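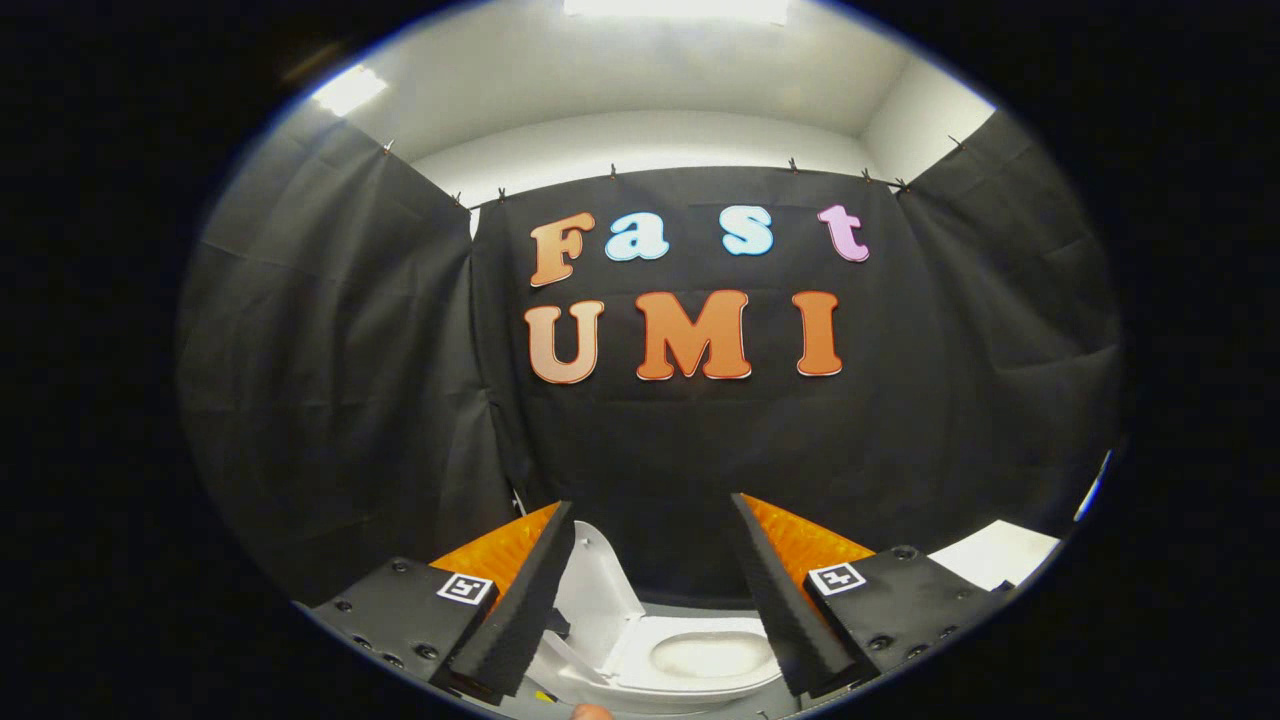
Most household cleaning products promise more than anyone has checked, and we would like to check. Degefa is looking for people in and near Fledau who clean their own homes and are willing to keep a plain record of what happens when they do. We are mainly interested in descalers, limescale sprays and the tablets that claim to "work while you sleep". A white toilet is where most of those claims end up, so you will need one at home, along with a sink and a tap you don't mind writing notes on.

We have no product to sell you. The study compares three shop-bought cleaners with a bottle of ordinary vinegar and a bottle of tap water with a bit of dye in it. You won't be told which is which. Some of us suspect the tap water will do better than the adverts would like, but suspicion is not a result — hence this call.

What you would do

Use the numbered bottle we give you, twice a week, for six weeks. Fill in a one-page sheet each time. Let us test the hardness of your water at the beginning and the end. Come to one meeting in the old reading room on Brondier Street, where Mareike Gerlach will go through the sheet and answer questions.

Who can take part

Anyone aged 18 or over who has lived at the same address since June. Please don't apply if you have asthma, a septic tank or a water softener, or if you work for a firm that makes cleaning products. If you already know that a certain brand is marvellous, you may still apply, but tell us which one.

What you get

Four shopping vouchers, one after each of the first three fortnightly sheets is collected and one at the end. We won't pretend it is good money for the hours. You also get your own water results and a copy of the report, including the parts that turn out dull.

We have room for 15 households. Earlier rounds, run under the name Sutum, lost too many people halfway through, and the figures were not worth much as a result. If you think you will be bored by week three, please leave the place to somebody else.

To apply, send a short note with your postcode and the cleaners you use now to Mareike Gerlach at the Degefa office in Fledau. Letters and emails are both fine. Forms are not needed.

Posted 22/10/2026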